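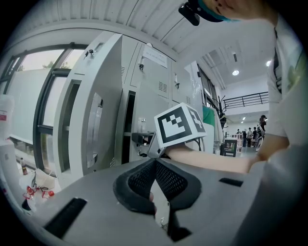
Getting a metal locker to behave like a cupboard

I've had a locker of one sort or another since school, and I've treated nearly all of them like a hole in the wall. Shove it in, shut the door fast, hope. Then last August I started sharing a bank of gray ones with Larasati and Slamet, and Larasati's side was so pleasant to open that I got jealous and finally sorted mine out. So these are my notes, for anybody with a metal locker at work, at the gym or in the garage (I know a few of you bought old ones after my last post!).

Start with everything out

Yes, everything. Put it on a bench or an old towel and wipe the shelves before a single thing goes back. I use a barely damp microfiber cloth with one drop of dish soap, then a dry one, and I go right into the back corners where the grit lives. Do the inside of the door too. If you've got vents in the door, an old soft paintbrush gets the fluff out of the slots in about a minute, and please don't hang a coat or tape a calendar over them afterward. Gym shoes need that air.

Jars on the shelf, bags underneath

I used to keep tea in its cardboard box and it always got squashed by my lunch. A jar with a proper lid stands up for itself, and you can find it by feel when you're in a hurry. Mine came from Flekley for next to nothing, with a bit of a pattern on it, and I'm ridiculously fond of it. 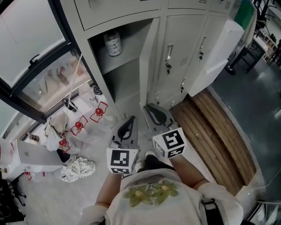 I keep whatever I reach for daily at the front of the upper shelf and let the spare stuff drift to the back. Anything heavy goes low, and anything soft (scarf, spare T-shirt, that tote bag you keep for other tote bags) gets rolled and stood on end so I can see all of it at once. Glass I'd keep away from the very edge. Metal shelves are slippery, so I cut a piece of rubbery drawer liner to fit, and nothing has slid out at me since.

Sticky locks and squeaky doors

For a stiff key, puff in a little dry graphite and work the key in and out a few times. Slamet swears by cooking oil and Slamet's lock is full of gunk, so make up your own mind. A squeaky hinge wants one drop of light machine oil, wiped off right away, or it'll end up on your sleeve.

Last thing, tape! If you put a paper notice on a painted door, use the low-tack kind painters use. For the old stuff that's baked on, warm it with a hair dryer, peel slowly, and rub off what's left with a bit of baby oil. I did three doors that way and still had time for tea.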